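Guides > Hand-held grippers > Good practice > Recording a table-setting task

Setting up a table task the right way

I love table tasks! Plates and bowls look easy, and then you try to pick one up by the rim with two padded fingertips and find out how much there is to learn. These are the house rules we use at Sundwood for two-gripper work in home kitchens. Keegan Morin wrote the first draft and Annick Hawthorne has been improving it ever since.

Before you record

1. Clear a path all the way around the table. You should be able to walk it with both grippers in hand and never look at your feet.
2. Wipe the finger pads and check every pivot screw by hand. If one turns, tighten it and start the check again.
3. Lay the cloth, then put out the dishes with enough room between them for an open gripper.
4. Write down the starting layout. Use plain names (large plate, near bowl) and stick with them for the whole session.
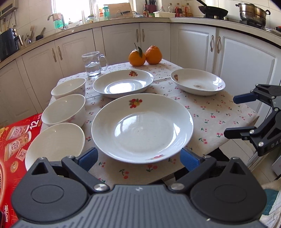 Plates and bowls on the cherry cloth, fingertips open at the near rim of the large plate.

While you record

Come in low and slow, with the tips spread on either side of the part you want to grip. Close until the pads touch, pause, then lift. That little pause makes such a difference when you go through the recordings later!

Keep the second gripper beside the table until it has a job to do. Glass gets its own rule: one gripper moves at a time near a mug or a tumbler, full or empty. Knives and burners are off limits in a table task, and the stove stays off from start to finish.

Stop after 30 minutes and rest your wrists. Our limit is 80 takes per person per day, even if you're having fun (you will be).

After each take

Put everything back to the written layout before you start again. If a dish slipped, keep the take and mark it "slip". We have 143 of those now, and Nima Hassanpour uses them all the time when she trains new people.

Send changes to these rules to Annick, with the take number if you have one.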